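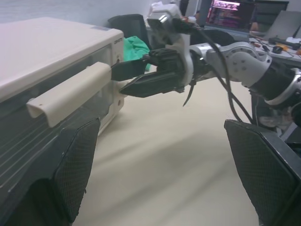
Handle side, label at the upper corner.

July, seed shed, 6:40 a.m.

Eggplant trial, second planting. Atieno walked the rows before I got in and left her sheet on the clipboard. Beds 1 to 4 look fine. Bed 5 has flea beetle on the outside row, small holes all through the lower leaves, new growth mostly clean. I put the row cover back on and pinned the edges with soil. It should have stayed on another week the first time. My call, noted.

Stand count from the sheet: 381 plants alive out of the 700 seeds we started in March. That is poor. Most of the loss was in the trays, before anything went outside. The Sorari seed came up slow and uneven, and the Vunititz seed came up fast and then damped off in the two trays nearest the door. I watered those at night for the first week and I think that did it. Next year water mornings only, and let the top of the mix dry between.

Vunititz plants that lived are ahead now. First flowers on bed 2, stems thick, leaves a good dark green. Sorari is a hand shorter but I see no yellowing. Will not side-dress the Sorari to catch it up, it would spoil the comparison.

Soil moisture, bed 3: dry to the second knuckle at the north end, damp at the south end. Drip line again. Walked it and found two emitters plugged with grit. Cleared one with a pin, cut the other out and put in a coupler. The filter screen at the header was half full of sand. Rinsed it. Whoever opens the shed should check that screen when the pump goes on.

Ran the line for 40 minutes after the fix. North end wet to four inches when I dug at 8:15. Good enough.

Peppers, other side of the path: nothing to report except that the stakes from the Mohamedi place are too short. Atieno wants to string them anyway with the Florida weave and see if they hold. Fine with me for two rows. The other rows wait for the longer stakes.

Straw: 195 feet of bed still bare. Curneretti can bring bales but only if we take the full load. Need to ask what a full load is and where we would stack it. Last batch had a lot of oat seed in it and I am still pulling oats out of the onions.

To do
- second yellow sticky card in bed 5, read both in three days
- order 300 ft of drip tape, same spacing as before
- move the leftover Sorari transplants out of the cold frame or compost them
- mow the strip by the fence, the beetles are likely coming out of the weeds there

Added at noon: looked under the cover in bed 5. Still beetles, fewer on the south side. Left it closed.

M. Mosoti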